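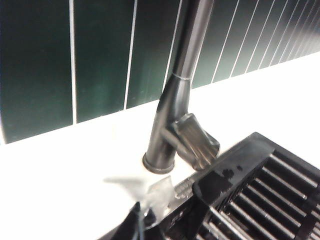
Tap and upright tiles behind the worktop.

Regrouting a tiled splashback

1. Rake out the old grout to two thirds of the tile depth. Use a hand rake on glazed tiles -- power tools chip the edges.

2. Vacuum the joints, then wipe with a damp sponge. Leave to dry for 24 hours.

3. Mix the grout to a stiff paste and let it stand for 13 minutes. Stir again without adding water.
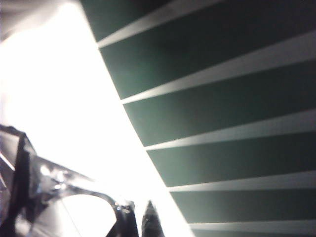

Dark green surface with pale stripes.

4. Press the grout in with a rubber float, working across the joints at an angle. Clear the surplus as you go.

5. Wait 20 minutes and sponge off the haze. Rinse the sponge often.

6. Leave the joint between tile and worktop free of grout. Fill it with silicone once the grout has set.
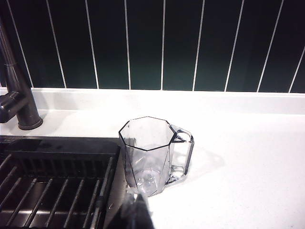

Clear eight-sided mug on the worktop.

7. Keep the wall dry for two days. Apply sealer after 28 days if the grout maker asks for it.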